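Door workshop plans to buy its first gripper arm

The Dufour workshop in Parken has set aside money for one robot arm with a two-finger gripper. Before ordering, the team is trying the work in simulation, on panel doors like those it fits every week.

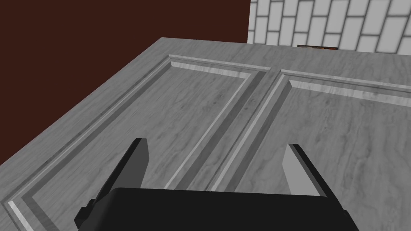 Ulon Billard

The simulation licence costs 717 euros, against a planned 700. The team considers this a small difference. It wants to know first which finger width to order, as a second set of fingers would have to wait until next year.

Handles are the main question. The navy door has a brown cylindrical handle on a pale wooden backplate, and the gripper comes to it with its fingers open.

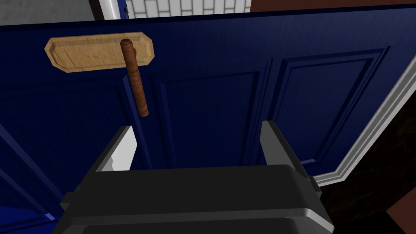

What comes next

Offers from 2 suppliers are expected in September. Delivery takes 8 weeks.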